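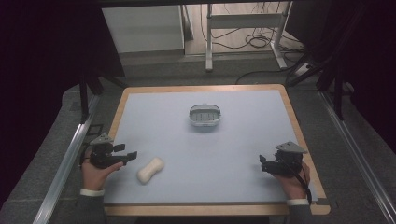

# Teaching by hand: soap into basket

My half of the project with Rania Karam was the demonstrations, and I'll admit I thought I'd gotten the easy half. You hold a gripper in each hand, you do the task the way you want the robot to do it, and you do it again. And again! Rania took the training side and got to sit down.

The task we settled on was putting a bar of soap in a small plastic basket. We'd started with folding a washcloth, but Nadine Awad (our advisor) talked us out of it after one look at our first tries – too many ways to do it, and I never did it the same way twice. Soap is friendlier. Ours has a narrow waist, so there's an obvious place to grab it, and the white basket shows up nicely against the blue-gray table.

## How I recorded

I did 10 practice runs that we threw away, then 700 real ones over 6 afternoons. Before each run I moved the soap somewhere new and turned it a bit. The basket stayed toward the far side of the table, though I let it drift left and right. If the soap was on the left I picked it up with the left gripper, and the other way around, and the free hand just waited.

The hardest part was slowing down. My natural speed is way too fast, and on the playback the jaws were closing before they'd even gotten to the soap. Rania asked me to pause for 2 seconds at the start and end of every run, which felt silly but made cutting the recordings much easier.

The cable on the right gripper also bugged me. It hangs down past my fingers, and whenever I reached far across I could feel it tug. I ended up keeping my right elbow lower – you can probably see that habit in the later data.

## What I'd change

I'd get a second person to record. All the runs have my reach and my wrist angle in them, and the policy picked up my habit of coming in at the soap from a little too high. Rania's section has the plots for that.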